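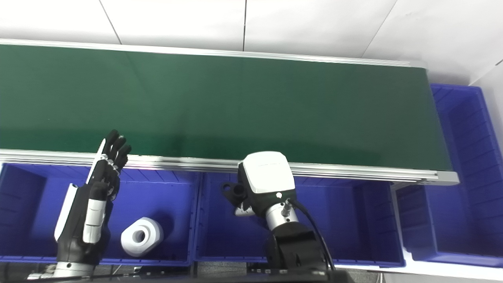
The green belt, with its aluminum rails.

From: Genalyn Pascual
To: gronley-gleaners
Subject: Re: [gleaners] Are we a food bank or a jam company?

Jayawardena wrote:

> I have read the August notes twice and I still can't tell what we
> decided. We picked 800 pounds of plums. Good. The notes then say
> the plums were "handled." By whom? Into what? My neighbor was
> given seven jars of something with no label on it and asked me if
> it was chutney. I said yes because it seemed kind.
>
> My view has not changed. Fresh fruit should go out fresh. People
> who come to the Zekidby Street pantry want a plum they can eat on
> the bus. If we start boiling everything we find, we are a jam
> company with a very bad sales department.

I wrote the August notes, so I'll take the blame for "handled." I had a better verb and then it was eleven at night.

The plums went three ways. Most of them went to the pantry in the blue crates, and people took them, and I hope they ate them on the bus. The split ones went to the church kitchen and became the mystery jars. The rest went to a man with pigs. I don't have his last name but he had a trailer and the right attitude.

The jars are plum butter. Tell your neighbor it's fine on toast and that you were close.

On the bigger question, I'm mostly with you, with one complaint. You have never been there at the end of a plum day. A plum that looks perfect at nine in the morning is a different fruit by four, and at that point you can give a lecture about freshness or you can find a big pot. I vote pot. I also vote that we own labels, and a pen that writes on them.

What I don't want is the Skandent plan, which came up again at the last meeting when half of you had gone out to move your cars. For those who missed it, the idea is that we rent a packing space, put in a sorting line, and run the fruit past people standing still, as opposed to the present system, where the people run past the fruit. The quote has a good many pages and I have read them so you don't have to. You're welcome.
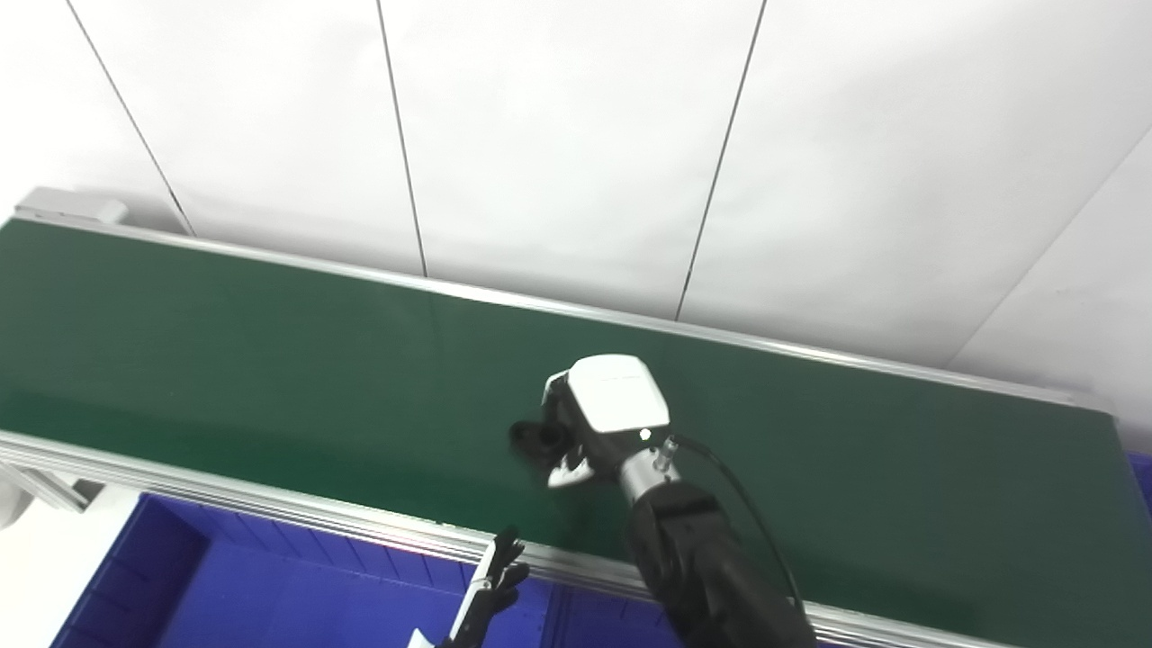

Conveyor, running diagonally across the frame.

I like a conveyor as much as the next person. I could watch one all afternoon. But we had 157 households sign up trees this year, and most of those trees are ready in the same two weeks, and then for the other fifty we would be paying rent on a very nice place to keep our ladders. Also, somebody would have to drive everything there. We have 2 trucks. One of them is mine and it's making the noise again.

If we do have money to spend, I'd like more of the shallow crates. The deep ones are why we have so many split plums in the first place. Everyone fills them to the top, me included, and the bottom layer becomes plum butter before it gets anywhere near the stove.

Things I need answers on before apples start:

Who has the long picker with the canvas bag? It was last seen in the Gronley Road garage and that garage has been cleaned out since.

Can we please stop signing up crabapples? I know they are technically fruit.

Does anyone have a kitchen besides the church? They were gracious about the ceiling but I don't think we should ask again until winter.

Reply to the list and not just to me. Last time I got nine private emails about pears and had to act surprised at the meeting.

Genalyn

--
gronley-gleaners mailing list
To leave the list, send a message with "unsubscribe" in the subject line. Please don't send it to everyone.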